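Menda Project, Data Working Group
Minutes of the March meeting

Present: Châu Đào (chair), simulation team, training team, one guest from Plarkine
Started 10:05 a.m.

1. Last minutes
Approved with one fix: the export script belongs to the training team.

2. Status of the tabletop set
The target for this round is 100 accepted episodes in simulation. We have 54. Most of the rejected ones were dropped at review for long pauses at the start, where the operator was still getting lined up. Châu asked that operators start recording only when both arms are ready to move. The replay tool will get a trim option, but trimming should not be used to save episodes that have other problems.

3. Scene setup
The group went over the stone table scene. It stays in the set. The tabletop is crowded on purpose, and operators should leave the starting layout as the loader places it. The training team asked for more variety in the wall and floor between episodes. The simulation team can swap textures at load time and will prepare 3 new room variants. Picture frames on the walls may stay. 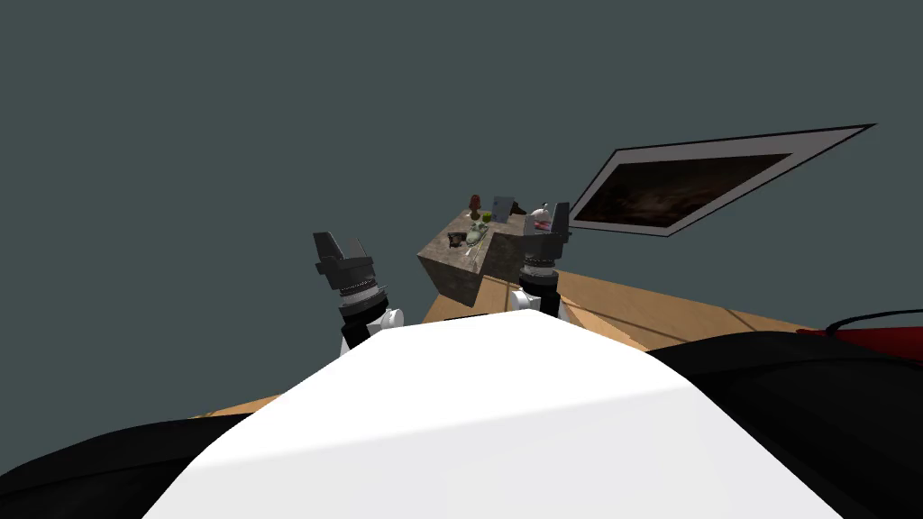 Do failed grasps get thrown out?
Failed grasps are kept if the operator recovers and finishes the task in the same episode. If the episode ends with the task undone, it goes in the failures folder with a short note and does not count toward the target.

4. Two-arm episodes
Some operators use only one arm for the whole task and let the other one hang. The training team is fine with this for short reaches but wants the idle arm held in the rest pose, away from the table. The instruction sheet will be changed to say so.

5. Labels
Task sentences are too uneven. "Get the mug" and "pick up the white cup and hold it" were both used for the same task. Châu will write a short list of approved verbs. Old labels will be rewritten by hand before the next export.

6. Plarkine
The guest asked for a sample of the data in their own format. Agreed to send 3 episodes once the labels are fixed. Dramham storage is nearly full and the raw logs need to be moved first.

Actions
Châu Đào: verb list, instruction sheet
Simulation team: room variants, trim option
Training team: label rewrite, move raw logs, sample for Plarkine

Closed 11:10 a.m. Next meeting in April, same room.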